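# 業務用の冷蔵ショーケース、自宅で使ってる人いる?

**1 :mugi_cha**
中古で気になってる型がこういう黒いやつ。
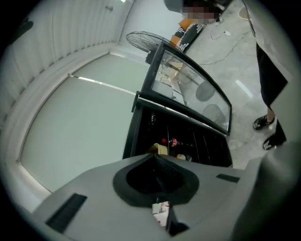

*ガラスの天板が斜めにカーブしてるタイプ。*

Clirkbyの中古市で3,000円。安すぎて逆に怖い。用途は漬物と麦茶です。夢が小さくてすみません。

**2 :nukadoko**
本体は安いよ。電気代が月1,318円増えて、妻の視線の温度は下がった。冷却性能としては優秀。

**3 :shimesaba_k**
> 安すぎて逆に怖い

送料を見ろ。うちはSarkportから運んでもらって、本体より高くついた。

**4 :mugi_cha**
見ました。見なければよかった。

**5 :hiyayakko**
自分は反対派。ガラス面の大きいやつは6月に結露で泣く。毎朝ぞうきんがけする生活がしたいなら止めない。

**6 :nukadoko**
> 5
それは置き場所が悪い。うちは北側の土間で2年、結露はほぼなし。

**7 :hiyayakko**
土間がある家の人の意見は参考にならない。こっちは賃貸の台所だぞ。

**8 :shimesaba_k**
音の話も頼む。うちのは夜中に唸る。寝室とふすま一枚だと、もう同居人だと思うしかない。

**9 :nukadoko**
唸るのは水平が出てないからでは。脚の下に段ボールでも挟んでみて。

**10 :shimesaba_k**
挟んだ。唸り声が少し低くなった。渋い。

**11 :mugi_cha**
とりあえず台所の寸法を測ってきます。玄関を通るかどうかは、まだ考えないことにしています。

**12 :hiyayakko**
先に玄関を測れ。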